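本章适用于 Claniseo 晨光唤醒灯，包括普通型 Branthorpe 和带小夜灯的 Whiteley。两种型号的按键位置是一样的，不一样的地方会在文中写明。请先读完第 3 章“开箱和检查”，再开始本章的操作。

# 第 4 章 放置与首次设置

## 4.1 开始之前

请确认下面的东西都在手边：

- 灯体（灯罩已经装在灯体上，请不要拆开）
- 电源适配器和电源线
- 底座防滑垫
- 一块干的软布
- 手机或手表，用来核对时间

灯体在运输的时候有一层透明保护膜。保护膜从灯罩的背面开始撕，速度慢一点。如果撕的时候留下胶的痕迹，用微湿的软布擦，不要用酒精。

> **小心：** 不要用灯罩提起灯体。请用双手托住底座。

### 选择房间

唤醒灯是为卧室设计的，请不要放在浴室、没有封闭的阳台或厨房里。房间里有厚窗帘的时候，晨光效果比较明显。如果早上的自然光已经很强，您可能感觉不到灯在最初几分钟的变化，这是正常现象。

两个人睡在同一个房间，而起床时间不同，可以买两台灯，也可以只用一台，把最高亮度调低（见 4.6）。两台灯放在同一个房间时不会互相影响，它们之间没有无线连接。

## 4.2 准备床头的台面

灯要放在床边的平面上，高度最好和床垫的上面差不多。床头柜、矮柜、固定的搁板都可以。椅子和凳子不建议使用，特别是有软垫的椅子。

1. 把台面上的东西先全部拿开，放在床上或另外的地方。
2. 用干布擦台面。木头台面如果刚打过蜡，请等到蜡完全干了以后再放灯。
3. 用手掌轻轻压台面的每一个角。柜子摇动的话，先在柜脚下面垫好，再继续。
4. 打开并关上抽屉或柜门一次，看台面会不会跟着晃。

水杯、香水、眼药水、护肤品这一类有液体的东西，请和灯分开。瓶子要拧紧盖子，最好收在抽屉里面，或者放在台面离灯最远的一边。瓶身倒下以后，液体会顺着台面流到底座下面，而底座下面有扬声器的开孔。
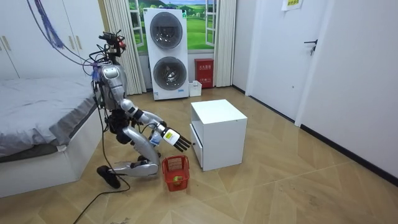

*图 4-1　白色小柜前的小白瓶*

> **警告：** 如果液体已经流到灯下面，请先从墙上拔掉适配器，然后再拿起灯体。手是湿的时候，不要碰插头。把灯体倒过来放在毛巾上，让它完全干燥，之后联系售后检查，检查以前不要通电。

### 防滑垫

防滑垫的一面是光的，另一面有细小的点。有点的一面朝下。

1. 把底座翻过来，看到一个圆形的浅槽。
2. 撕开防滑垫光面的纸。
3. 把防滑垫放进浅槽，从中间向外压平。
4. 等一会儿，让胶固定，再把灯立起来。

玻璃台面一定要使用防滑垫。有桌布的台面请把桌布拿掉，因为闹铃响的时候底座有轻微振动，桌布会慢慢移动。

## 4.3 放灯

1. 把灯放在台面上，灯罩朝向枕头。
2. 躺下，看灯罩的中心是不是和您的脸大致同样高。太低的话，可以在灯下面放一个平的硬垫，但是不要用书堆起来。
3. 调整灯和枕头之间的距离。推荐的距离是 40 多厘米。
4. 再躺下一次，伸手试一试能不能按到顶部的大按键。

第 4 步看起来没有必要，但是请做一次。很多用户把灯放得很好看，到了早上却要坐起来才能按停闹铃。

**注意：**

- 灯背面的散热孔不能贴着墙。灯和墙之间至少要能放进一只手掌。
- 窗帘、床单、睡衣都不要盖在灯上。
- 不要把毛绒玩具放在灯的背后。
- Whiteley 的小夜灯在底座的前面，前面有东西挡住的话，光会变得很弱。

### 电源线的走向

电源线长 123 厘米，不包括适配器。如果插座太远，请移动柜子或者使用合格的延长插座，不要拉紧电源线。

1. 把电源线的小头插进灯背面的圆孔，一直插到底。
2. 让线从柜子的后面下去。
3. 在柜子后面留一段松的线，方便以后移动灯。
4. 把适配器插进墙上的插座。

线不要从床和柜子之间经过。床移动的时候容易压到线。线也不要经过走路的地方；如果必须经过，请用线槽盖住，不要只用胶带。

多余的线可以松松地绕成圈，用包装里的扎带绑一下。不要绑得太紧，也不要把线绕在适配器上。

> **说明：** 适配器在使用中会有一点热，这是正常的。如果热到手不能放上去，请停止使用并联系售后。

## 4.4 第一次通电

接通电源以后，灯会自己做一次检查：灯光从暗红色慢慢变成白色，然后关掉。检查时不要按任何键。检查完成后，屏幕上的时间会闪动，等您来设置。

如果灯光只停在暗红色，没有继续变白，请拔掉适配器，等一分钟再插上。连续两次都是这样，请看第 7 章“故障处理”。

### 认识按键

| 按键 | 位置 | 短按 | 长按 |
|---|---|---|---|
| 大按键 | 顶部 | 开灯、关灯；闹铃时为稍后提醒 | 停止今天的闹铃 |
| 加 | 右侧上方 | 数值增加 | 快速增加 |
| 减 | 右侧下方 | 数值减少 | 快速减少 |
| 时钟 | 背面左边 | 查看时间格式 | 进入时间设置 |
| 闹铃 | 背面右边 | 打开或关闭闹铃 | 进入闹铃设置 |

背面的两个按键表面有凸起的记号，时钟键是一个点，闹铃键是一条短线。您在黑暗中用手指可以分辨。

在本说明书中，“短按”是按下后马上松开，“长按”是按住，直到听见一声短的提示音。

### 设置时间

1. 长按时钟键，小时的数字开始闪动。
2. 按加或减，选择小时。
3. 短按时钟键，分钟的数字开始闪动。
4. 按加或减，选择分钟。
5. 再短按时钟键，时间不再闪动，设置完成。

时间使用二十四小时格式。比如晚上九点，屏幕应该显示 21:00。如果您想使用十二小时格式，请在设置完成以后短按时钟键，屏幕出现格式选项的时候按加。十二小时格式的下午会有一个小圆点在数字的左边。

灯里面没有自动对时功能。使用夏令时的地区，请在时间改变的那天自己调整一次。

**停电的时候：** 灯里有一个小的备用电池，只保存时间和闹铃，不能点亮灯。停电期间闹铃不会响。第一次使用时备用电池没有电，请保持通电一个晚上，让它充好。

## 4.5 设置闹铃和晨光

晨光在闹铃的时间以前开始。您设置的时间是灯达到最亮、声音开始的时间，不是灯开始亮的时间。这一点请特别注意，有的用户按照相反的意思设置，结果起床晚了。

1. 长按闹铃键，屏幕显示上次的闹铃时间，小时闪动。
2. 按加或减选择小时，短按闹铃键。
3. 选择分钟，短按闹铃键。
4. 屏幕显示晨光的长度。按加或减，可以选择“短”“中”“长”。第一次使用建议选择“中”。
5. 短按闹铃键，开始试听声音。按加或减换声音。
6. 再短按闹铃键，屏幕左下角出现铃铛图案，设置完成。

步骤中间如果停下来太久，灯会退出设置，没有保存的内容会丢失。请从第 1 步重新开始。

### 声音的选择

灯里有鸟声、水声、钟声、钢琴和普通蜂鸣。鸟声和水声开始的时候很轻，睡得深的人可能听不见。我们建议在第一个星期选择钟声，同时保留您以前使用的闹钟，确认新的灯能叫醒您以后，再停用旧的。

“无声”也可以选择，这时只有灯光。选择“无声”时，铃铛图案会变成太阳图案。

### 稍后提醒

闹铃响时短按大按键，声音停止，灯光保持。过几分钟声音再次开始。想完全停止，请长按大按键，直到听到提示音并看见铃铛图案闪一下。第二天的闹铃不受影响。

如果您只想取消明天早上的闹铃，请在睡觉前短按闹铃键，让铃铛图案消失。记得在下一个晚上再打开它，灯不会自动打开。

## 4.6 调整亮度

灯的亮度和屏幕的亮度是分开的。

**灯的最高亮度：**

1. 短按大按键，打开灯。
2. 按加或减，直到您觉得合适。
3. 长按加和减两个键，听到提示音后松开，这个亮度就保存为晨光的最高亮度。

请在拉上窗帘的房间里做这个设置。白天在有阳光的房间里选择的亮度，早上常常会觉得太亮。

**屏幕的亮度：**

在灯关着的时候按加或减，屏幕有高、中、低和关闭的选择。选择关闭以后，碰一下大按键，屏幕会亮一会儿再关掉，这时灯不会打开。

**小夜灯（只有 Whiteley）：**

在灯关着的时候，连续短按大按键两次，小夜灯打开；再做一次，关闭。小夜灯只有一种颜色，亮度不能调整。小夜灯开着时，晨光仍然按照时间开始，到时候小夜灯自己关闭。

> **小心：** 眼睛对光敏感的人，或者正在使用会增加光敏感的药的人，使用以前请先问医生。不要从很近的地方直接看灯罩。

## 4.7 睡前阅读和日落功能

日落功能和晨光相反，灯光从您选择的亮度慢慢变暗，最后关掉。

1. 打开灯，调整到适合阅读的亮度。
2. 长按减键，听到提示音后松开。
3. 屏幕显示一个向下的箭头，日落开始。

在日落过程中按任何键，灯会停在现在的亮度，不再变暗。想继续，请重复第 2 步。

用灯读书时，请让光从侧面来。光从正后方来，手和头会把影子放在书页上。翻身到另一边的时候不需要移动灯，把灯罩向上转一点，让光先到墙上，再反射回来，一般就够了。灯罩上下可以转动一个小角度，感觉到阻力时请不要再用力。

## 4.8 床头小东西的收纳

灯放好了以后，4.2 中拿开的东西可以放回去。我们不建议全部放回台面。台面上的东西越多，晚上伸手找按键时越容易碰倒。

1. 先把东西分成两组：每天晚上要用的，和不是每天用的。
2. 不是每天用的，放进抽屉或另外的柜子。
3. 每天要用的，集中在一个浅的盒子或小篮子里，不要一件一件摆开。
4. 把盒子或篮子放在灯的旁边，不要放在灯和枕头之间。
5. 关上房间的灯，试着在黑暗中拿一件东西，同时注意手有没有碰到灯体。

选择容器时，请看它的边有没有高过小夜灯。网状的篮子比较轻，灰尘也容易倒出来；不过耳塞、戒指这样小的东西会从网孔掉下去，可以在底部放一张薄的布。金属容器放下时有声音，如果旁边有人睡觉，请选择塑料或布的。

放篮子的时候，先让一边接触台面，再慢慢放平，这样里面的东西不会滚出来。

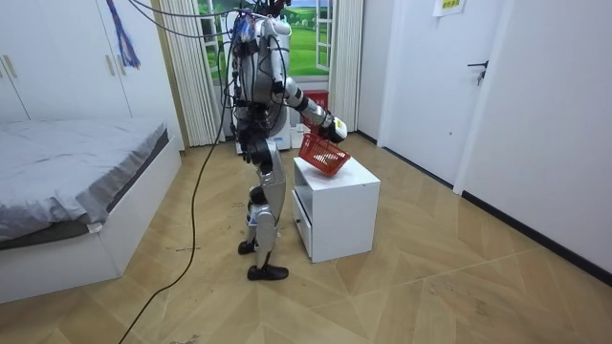 ## 4.9 清洁和日常检查

清洁以前请拔掉适配器，等灯罩变凉。

1. 用干的软布从上到下擦灯罩。
2. 有手印的地方，用微湿的布擦一次，再用干布擦一次。
3. 用软毛刷轻轻刷散热孔。不要用吸尘器直接吸，灯罩边上的密封条可能会松。
4. 拿起灯体，擦底座和台面。
5. 检查电源线有没有压痕或者破的地方。
6. 插上适配器，核对时间。

不要使用含有研磨颗粒的清洁剂、漂白剂和酒精湿巾。灯罩的表面是细磨砂的，划伤以后光会不均匀，而且不能修复。

防滑垫脏了以后不粘，可以用清水洗，在空气中晾干，不要用吹风机。洗过几次还是不粘的，请向售后购买新的，订购时说明型号是 Branthorpe 还是 Whiteley，两种垫子的直径不同。

### 长时间不用

如果您要离开家比较久，请拔掉适配器，把电源线松松地绕好，和灯一起放进原来的盒子。放进盒子以前要擦干净。不要在盒子上面放重的东西。回来以后先通电一个晚上，再依靠它叫醒您。

## 4.10 常见问题

**早上灯没有亮，但是声音响了。**
请检查晨光的长度有没有保存，方法见 4.5。检查最高亮度是不是设置得太低。如果短按大按键也不能开灯，请看第 7 章。

**灯亮了，但是没有声音。**
屏幕左下角是太阳图案的时候，表示您选择了“无声”。是铃铛图案的时候，请看底座有没有被软的布堵住。

**屏幕整个晚上太亮。**
在灯关着的时候按减键，一直按到“低”或者“关闭”。

**灯体有轻轻的嗡嗡声。**
把灯从台面上拿起来听。拿起来以后声音消失，说明是台面在共振，请使用防滑垫或者移动一下位置。拿起来以后声音还在，请联系售后。

**时间每天慢一点。**
请核对是不是用了别的适配器。只可以使用包装里 Flollgate 生产的适配器，其他适配器可能插得进去，但是不能保证时间准确和使用安全。

**孩子可以使用吗？**
可以放在孩子的房间，但是设置和清洁要由大人来做。电源线要放在孩子碰不到的地方，灯也不可以放在婴儿床里面或者挂在床栏上。

**能不能把灯挂在墙上？**
不能。底座没有挂孔，请不要自己打孔，打孔以后保修不再有效。

声音列表和音量的详细设置，请看第 5 章。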